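# Suturing on the Savden bench: control and perception

This page collects pictures and notes from the suturing software project at Savden. The hardware side is covered elsewhere. What follows is mostly about the controller, the thread tracker and the tools we use to label and replay runs. Thodoris Sfakianakis maintains the tracker and wrote most of the notes below.

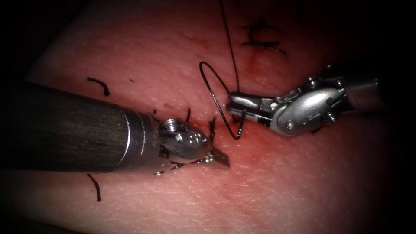
Bench work with black suture on a textured surface.
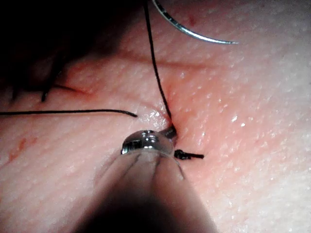 The software is split into three processes. Gundon is the motion controller. Margaritis handles perception and publishes a thread estimate, a needle pose and a list of known stitches. Zutis is the planner, and it only talks to the other two through the message log. Nothing is passed directly in memory. This costs some latency, but any run can be replayed from disk with one of the three swapped out for a newer build.

Thread is the hard part of perception. A needle is rigid, so once the tip and part of the arc are found, the rest can be filled in from the model. Thread has no fixed shape, crosses itself and goes out of view behind the instruments. The tracker fits a curve with 31 control points and carries it forward between updates. When a section is hidden, its points keep their last spacing and are marked as guessed. The planner may not choose a grasp on a guessed point.

Cut tails from earlier stitches used to cause most of the bad grasps. A tail next to the live thread looks the same over a short distance, and the old tracker would jump to it. Margaritis now keeps a map of finished stitches and gives each tail its own short curve. Before the live curve can move onto a pixel region, it has to be shown that the region isn't already taken. The jumps have mostly stopped. They still happen when a tail gets dragged by an instrument and the map has the old position.

Glare on the polished parts is handled with a mask. We render the expected outline of each instrument from the joint angles, grow it by 5 pixels and ignore thread detections inside it. Joint angles alone are off by more than that on a bad day, so there is a small correction step that lines up the rendered outline with the edges in view. If the correction gets too large the controller slows down and asks for a new calibration.

Labeling was the slowest job on the project. The training set has 2929 labeled views. Thodoris rewrote the labeling tool in February so that a curve drawn on one view is carried to the next and only has to be nudged. The tool writes plain text files, one per view, and they can be compared with ordinary diff tools.

Planner limits, as of the current build:

- Pull distance is capped per move. Long pulls are broken up, with a new thread estimate between them.
- Planning stops after 3000 samples. If no path is found, both arms hold position and the operator is asked to take over.
- Handoffs between arms require a fresh needle pose from the current view.
- Knot tying runs from a stored sequence and doesn't use the sampler.

Still open: tension. Gundon estimates it from motor current, and the estimate is poor at low speed. We're trying a version that also looks at how straight the thread is between the two last visible points. It works in replay and hasn't been merged.

Page last edited 2025-12-17.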